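Search this journal Advanced Go

3.2 The shelving bay

Retail fixtures are studied mostly from the front, at adult eye height, by people who would like them to sell more. We were interested in the floor. Over 200 visits to the Flaltbridge site, we recorded what stock staff did in the low zone, meaning everything under the main shelf surface, and how often they muttered while doing it. The white Zundine units are handsome from above. Their undersides are a different acquaintance.

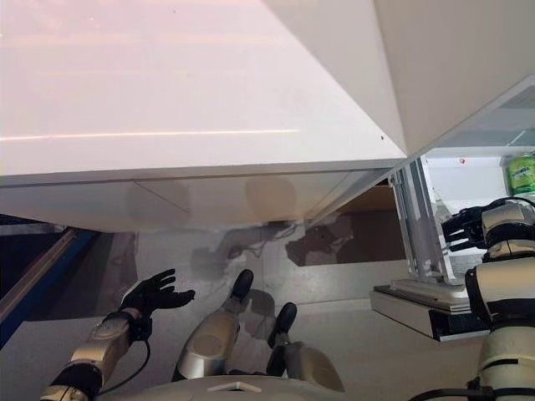

Onyeka Drallula
Research fellow in workplace furniture

Figure 4. White slab seen from below, with shelving beyond its corner and a green container on the upper shelf.

A seam between two panels is of no interest to a shopper and of great interest to anyone kneeling under it. Of 1595 logged reaches, over 200 began with a search for the edge by touch. The manual allows 30 seconds for a low-zone check, a figure evidently arrived at standing up.

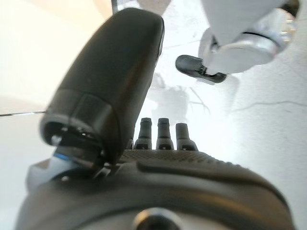

Staff adapted anyway. Most learned to put the slow-moving stock low and visit it as seldom as possible, a policy found in no manual and followed with real discipline. We return to the matter of knees in Section 4.

We use cookies to remember your reading preferences. Accept Manage
Contact the editorial office | Copyright the authors | Back to top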